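Mountains in Print: Course Handout 4
Naming the high places, and who gets to do it
Notes prepared by Shiela Navarro, June 8, 2022

Last time we read three accounts of the Zosirden massif and I asked you to mark every sentence that told you what local people believed. Most of you marked a great many. I then asked how many of those sentences named the person who had said so, and the room went rather quiet. That silence is where we start this week.

Guidebooks love a sacred mountain. They love it so much that they will supply the sacredness themselves if none is to hand. The usual form is a short paragraph near the front, telling the reader that the peak has been revered since time immemorial, followed by a translation of its name, followed by the first ascent. The people doing the revering have no dates and no quarrels, and they vanish by page two.

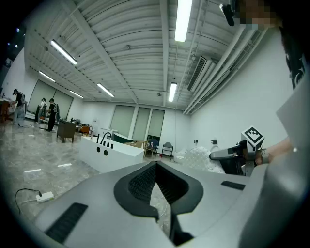
Take the name itself. The older guides agree that Zosirden means "seat of the winds", and newer ones repeat it. Genalyn Pangilinan went back through the survey notebooks and found that the gloss first appears in a letter from a surveyor's clerk, who had it from a porter, who came from a valley 12 days' walk away and spoke a different language. Her own informants gave her two other meanings. One was "the place where the goats turn back". The other was a family name. Neither has made it on to a poster.

I don't claim that the clerk was wrong. He may have been right by luck. But a statement copied 300 times has not been checked 300 times, and you should be wary of any footnote that leads only to another footnote.

Now the matter of age. The Lagman route is described in your reader as an ancient pilgrim path. Parts of it may be. The stone steps above the second bridge are another matter: the district accounts record a payment for cutting them, well within the lifetime of the present abbot's grandfather. Old paths get moved after landslides, and pilgrims, being sensible people, take the easier line when there is one. What is old in such a case? The destination, perhaps. The habit of going. The surface under your boots is often younger than the railway.

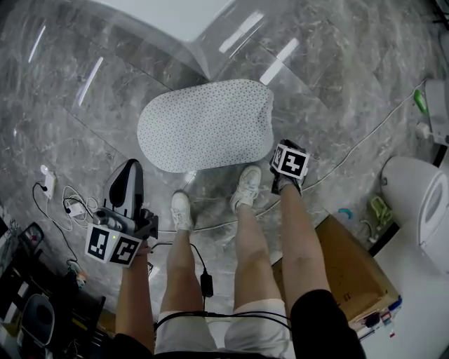 Does it matter if a tradition turns out to be recent?
Less than the brochures fear. A pilgrimage begun last century can be entirely sincere, and those who walk it owe us no proof of age. It matters when age is used as an argument — for closing a pasture, say, or for charging at a gate — and then we are entitled to ask for evidence.

A word on numbers. The reader gives 761 shrines for the whole range. It is a lovely, exact figure and I have never been able to find out what was counted. Does a cairn with a rag tied to it qualify? Do two niches in the same wall make one shrine or two? The Studden survey, working from the same maps, stopped at a little over 100 and said plainly that it had left out anything without a roof. I trust the Studden figure more, for the dull reason that I know what it leaves out.

You will meet the opposite error too. Some writers, having caught the romantics in a mistake, decide that the whole religious life of the mountains was got up for visitors. This is just as lazy. The Vemeo hymns mention the snow line, the passes and the smell of juniper smoke, and the earliest copy we have was made long before there were any visitors to impress. It was made in February, according to the scribe, who complains that his ink keeps freezing. I find him more persuasive than most of the secondary literature.

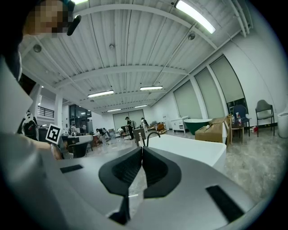
The hymns have their own difficulties, of course. They were written down by monks, in a monastery which owned grazing rights on the slopes they praise. When a verse says the goddess forbids ploughing above the lake, we may be hearing devotion, or a landlord, or both in one voice. Pangilinan thinks both. I lean towards the landlord, but my evidence is thin and she has told me so in print.

Reading for next time
Pangilinan, chapter on the survey notebooks. Skip the appendix unless you enjoy spelling variants.
The Vemeo hymns, first group only, in the plain translation. The verse one rhymes, and pays for it.

Written work
Choose one sentence from any mountain guidebook that claims to report a belief. Trace it back as far as you can, one source at a time, and write down where the trail stops. Two pages at most. If it stops at once, hand in what you have.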